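Sorting arms settle in at Ornside packing house

16 October 2018

Anyone who has worked the color bench at the Ornside packing house will tell you it was never the heavy lifting that wore you out. It was the same small turn of the wrist, hour after hour, picking mixed parts out of a tray and dropping each one where it belonged. So when Vasico, the company that runs the place, said in January that it wanted to try robot arms on that bench, there was worry (of course there was!), but there was also a fair bit of curiosity, especially from the people with the sorest wrists.

Two arms are now in daily use, and Laiba Rizvi, the shift lead, has become their patient teacher. Every new job begins on a practice table with red and blue pieces, long before the arm is let near a customer's order, and she likes to have the people who know the bench standing next to her while it learns.

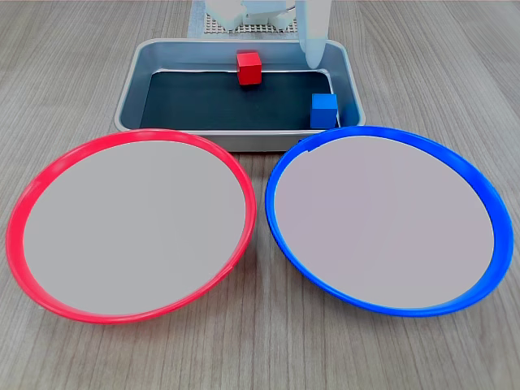

"You find out how much you know without thinking about it," Rizvi said over a cup of tea that had gone cold while she talked. "I had to explain to a machine when to let go of something. I've been letting go of things my whole life and never once had to put it into words."

Eight people worked the bench before the change, and all eight are still at Ornside, though their days look rather different. Some have moved to checking finished boxes, some to the repair room, and Ulla Rautiainen, who sorted by hand for longer than she cares to say, now keeps the daily log of what the arms get wrong. On her best day so far she wrote down 1,138 pieces sorted and 200 set aside for a person to look at, mostly because two pieces had been lying too close together.

She doesn't mind the work, she said, and her hands are grateful, but she does miss the talk. The old bench had everyone facing each other, and you could get through a whole family wedding between one tray and the next. The checking stations are spread out along the wall, and it's a long way to shout.

Tanveer Janjua, the site manager, has heard that complaint more than once and has promised to move the stations closer together before the winter orders come in. He has also agreed that training on the arms will be done on paid time, something the night crew had been asking for since the spring. Mehwish Lashari from that crew is next in line to learn.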